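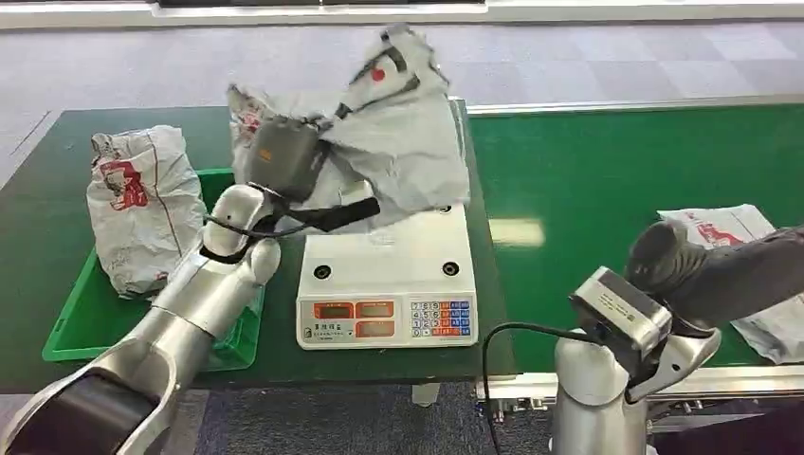
The weighing table: scale, gray pouch and its plastic bag, green crate on the left.

Projects > Second Year > Packing and Shipping > Group Report

What Does a Parcel Weigh? by Nanami Shimada, with Edvin Eklund and Wakana Miyazaki

19 Feb 2022

So our group picked the weighing table, mostly because the other teams grabbed the label printer first! Our question was simple: how much do the bag and the straps add to a small item, and does it matter when you work out postage?

We used soft stuff only, pouches and little bags from the Hutley box, and each one got weighed bare and then again in its plastic. I thought this would take an afternoon (ha). The straps are the real pain. They slide out over the platform, and if one end touches the table the reading drifts, so Edvin started folding them under the item before every weighing - much better after that.

We did 166 weighings in all. The heaviest item came to 1,062 grams with its bag on, and most of the pouches were around 100. The bags added so little that I felt a bit silly, but for two of the pouches it was enough to bump them into the next price band on our Lilgate rate sheet, so there you go.

Ms. Negri asked why we didn't flatten the bags first. Fair point. A puffed-up bag wobbles and we lost a lot of time waiting for it to settle. Next time we'd flatten them, and we'd keep the finished packages in a crate further from the scale because I kept bumping it with my elbow.

The full table of weights is in the folder with Wakana's chart.

2 comments | 0 shares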